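Leemans announces English-language release of animated fantasy series Mulesix

Home video edition to follow theatrical preview of the opening episodes

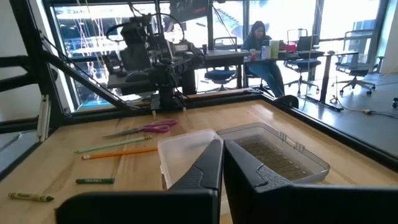

Aug 25, 2023 — Leemans, the distributor of animated television and film, today announced that it has acquired the English-language rights to Mulesix, the fantasy series produced by the animation studio Brorerero. The series is set in the island kingdom of Ukimness, where the tides are governed by a guild of bell-ringers and where a young apprentice discovers that one of the great bells has been silent for 400 years. Much of the story takes place indoors, in workshops and kitchens, and the studio's background artists drew these interiors from ordinary furnishings: a pale wooden tabletop with the grain showing and the seams between its planks, of the kind seen in the photograph at the head of this release, will be familiar to viewers of the first episode, in which the apprentice takes apart her late master's tools. The same care has been given to the harbour, the bell towers and the flooded lower town.

The first season will be released in October, with both the original soundtrack and a new English dub. Subtitles will be available in English on all episodes. Viewers who prefer the original performances will be able to switch between the two soundtracks at any point.

Mulesix follows the apprentice as she travels between the 7 towers of the kingdom in search of the ringer who last heard the silent bell. She is joined by a smuggler who owes money in every port and by a retired tide-keeper whose account of the past does not always agree with the guild's own records. As the season goes on, the sea begins to withdraw from the northern coast, and the apprentice must decide whether to obey the guild or to ring a bell which she has been forbidden to touch.

The series was drawn largely by hand. Brorerero's artists prepared nearly 800 painted backgrounds for the first season, many of them used only once. Digital colouring was applied at a later stage, and the sea was animated separately by a small team within the studio. The score makes use of recorded handbells, church bells and a string section.

Leemans will present the opening two episodes at a preview screening in 6 cinemas ahead of the home release. The screening will be followed by a short film on the making of the series, which includes early character sketches and a sequence removed from the second episode. Cinema locations and booking details will be given on the Leemans website.

A collector's edition will be issued alongside the standard release. It will contain the complete first season, a booklet of background paintings, a fold-out map of Ukimness and a disc of the original score. The standard edition will contain the episodes and the textless opening and closing titles. Prices will be confirmed at a later date.

Discussions on a second season are under way — a further announcement will be made when these have been completed.

Notes to editors

Review copies of the first three episodes may be requested from the Leemans press office. Stills, character artwork and the English-language trailer are available to accredited media on request. All artwork should carry the credit "Brorerero / Leemans".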